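Putting this in a thread as I keep getting asked the same thing. We buy old office computers in bulk for a small charity shop. People want to know how to sell or donate one without getting into a mess. 1/12

First, the date it was made matters less than you think. A ten-year-old machine that starts is worth more to us than a newer one with bits missing. If it starts, say so on the form. If you haven't tried it, say that.

Second, your files. Deleting them and emptying the bin leaves most of them on the drive. Run a proper wipe, or take the drive out and keep it. We would much sooner have a computer with no drive than one with your tax returns on it. 3/12 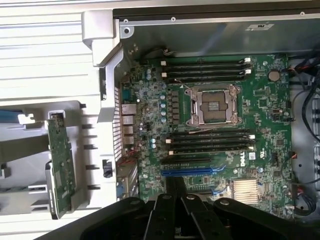 Third, write down what you have removed. A sticky note on the side is fine. Last January we paid a courier 26 pounds to collect a tower from Fudby and then found it had no power supply.

Fourth, paperwork. If the computer came from work, ask before you give it away. Firms often keep an asset list and someone will come looking. We had 2 calls like that from one office on Hughes Road, both polite, both awkward. 5/12

Get the permission in an email. A nod in the corridor won't help you a year later.

Fifth, price. The most we have ever got for one desktop is 400 pounds, and that was a workstation with a decent graphics card. Most go for far less. Look at what has sold, as asking prices tell you very little. 7/12 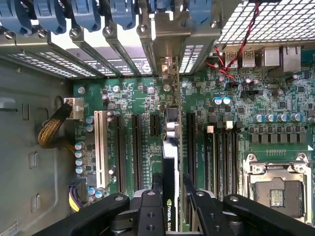
Quadro card and the expansion slots.

Sixth, packing. Please don't use loose polystyrene beads. They get into the fans and we find them for weeks. Old towels are good, and so is the thick card that flat-pack furniture comes in. The Jellska wardrobe boxes are the best I've used — strong, and the right width for a tower. 8/12

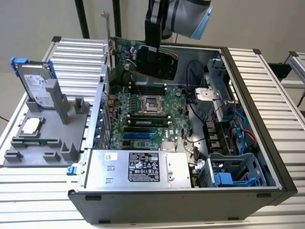 Tape the cables together and put them in a bag. Put the bag in the same box. This sounds obvious until you have a shelf of leads and no idea which goes with what.

Seventh, monitors. We only take flat ones with a stand. The council site at Traletti Way takes the rest, but check the opening hours, they changed on 13/09/2018 and the sign at the gate is still the old one. 10/12
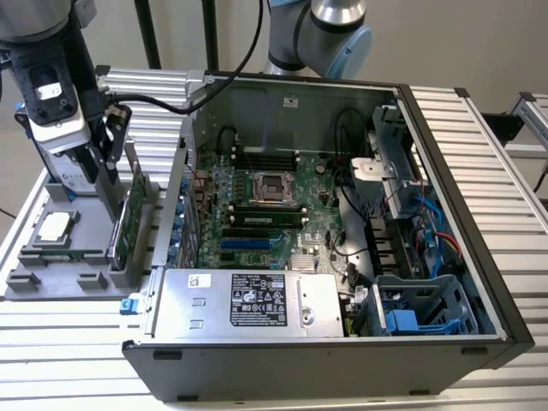
Open tower, with a CPU in the tray next to it.

Eighth, printers. No. Sorry. We had a back room full of them and it cost us 2000 pounds to clear.

If you're not sure about something, message before you drive over. We answer in the evenings, usually the same day. 12/12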